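Foro vecinal > Calles y aceras > ¿Vale la pena el sellador Droltow para el pavimento?

gumaro_chavez
10 de marzo de 2018
La empresa Petholm anda ofreciendo sellar las grietas de nuestra calle con un producto que se llama Droltow. Piden 1208 pesos por casa y dicen que dura 8 años. A mí me suena a cuento. En febrero pedí la ficha técnica y me mandaron un folleto con dibujitos. ¿Alguien lo ha visto puesto en una calle de verdad?

teresita_k
Mi cuñada lo tiene en la cochera y está contenta. Claro que en una cochera entra un coche al día, no el camión del gas.

mereck_no_gracias
Lo mismo nos dijeron con el Mereck y a los siete meses se levantaba en tiras. Nunca contestaron el teléfono. Yo no pondría un peso sin garantía por escrito, con domicilio y firma.

pavimentos70
Tampoco exageren. Una grieta sin sellar deja pasar el agua, y lo que se daña es la base. Sellar sirve. Que Petholm cobre caro es otro tema.

gumaro_chavez
Sellar sirve si hay algo que sellar. Vean el piso y díganme dónde están los 1208 pesos de daño por casa. Yo veo unas cuantas grietas poco profundas, manchas y arenilla. Lo que le falta a esa calle es escoba, sobre todo junto a la banqueta del muro gris.
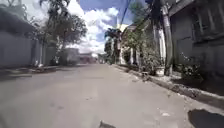

Teresita opina que de todos modos conviene juntarse y pedir otra cotización, aunque sea para comparar, porque las grietas chicas no se quedan chicas.

pavimentos70
De acuerdo con ella. Pidan precio por metro lineal de grieta y no por casa. Si cobran por casa, les están vendiendo la calle entera.

mereck_no_gracias
¿Y quién mide? ¿Ellos?

pavimentos70
Mide cualquiera con una cinta, no hace falta ser ingeniero. Y anoten el ancho también, que el material se va en eso.

gumaro_chavez
Bueno, pido el precio por metro y lo subo. Sigo sin creerme lo de los 8 años. Si alguien tiene el contrato de Petholm completo, con la letra chica, que me lo pase por mensaje.

teresita_k
Yo tengo la primera hoja nada más. La segunda no me la quisieron dejar.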